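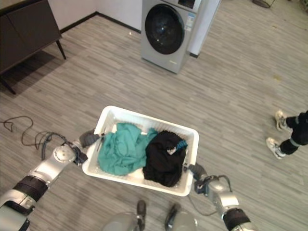
Two things in the basket, a teal one and a black one.

I moved to Maltport in April and the apartment has no washer hookup. The landlord mentioned this on the phone, quickly, between the parking and the heat, and I said fine. I had owned a washing machine for ten years and had forgotten what it means not to have one.

The nearest laundromat is Gutska, four blocks downhill from me. It opens at 6 a.m. and the last wash has to be started by 8:30 at night. The walk down is easy. The walk back with a full bag is not, and by the second trip I had bought one of those folding carts. The cart pulls a little to the left but it works.

Gutska has 18 washers and not enough dryers. The small washers are fine for a week of clothes for one person. The large ones by the window are meant for bedding, and I tried one for everything at once and didn't like the result. Jeans came out with lint all over them from a bath mat. Now I do two small loads, darks and everything else, and the bath mat goes by itself when it goes at all.

I used to wash most things warm out of habit. I now wash everything cold except towels and sheets, and I can't tell the difference in how clean the clothes are. I can tell the difference in the black T-shirts, which have stopped going that brownish gray at the seams. I also turn them inside out. My mother always did that and I never did, and she was right.

Detergent was another change. The line on the cap is set far too high for what I wash. I use less than half of it, and the stiff feeling I used to get in pillowcases has gone away. I tried the sheets that dissolve, from Esinora, since they are light to carry. They're okay in a full cycle. On the short cycle one of them left a gummy patch on a sleeve, and I had to rinse it out in the sink at home. I have most of the box left and will use it up on towels.

Drying is where the money goes. The dryers at Gutska take quarters and run hot no matter what you press. I timed a mixed load and it took 34 minutes to get properly dry, with the T-shirts done long before the waistbands of the jeans. So I started pulling the light things out partway through and letting the heavy ones finish. Then I stopped drying shirts there at all. I bring them home damp and hang them on a rack in the hallway, where there's a draft from the stairwell. They are dry by morning in summer. In winter I expect it will take longer and I may go back to the machine.

The rack cost less than I would have spent on quarters in two months. It's the plain kind with the wings that fold out. Don't put anything heavy on the wings. I hung a wet bathrobe on one and the whole thing went over in the night.

Yao-tsung Tse, who lives below me, has been in the building much longer than I have and takes his laundry to Lungu, on the other side of the rail line. They wash and fold by the pound. I tried it once when I had a cold. It came back the next afternoon in a square package, everything folded smaller than I fold it, and it was nice, but they had dried a sweater I should have kept out. That one was my mistake – I never looked through the bag before handing it over. The sweater now fits my niece.

I go early now. At 6:15 there are usually free machines and the place is quiet except for the radio. I bring a book and mostly don't read it. If I get there after nine I end up waiting for a dryer with a wet load in the cart, and it's hard to do anything else with the morning after that.

People have asked if I'm going to get one of those small portable washers that hook up to the kitchen faucet. I measured, and it would fit beside the stove if I gave up the trash can. The lease says no, though, or at least it says "no additional water appliances," and I haven't asked what they mean by that. I might when it's time to renew.

Next job is the winter comforter, which I don't think will fit in anything but the big washer by the window.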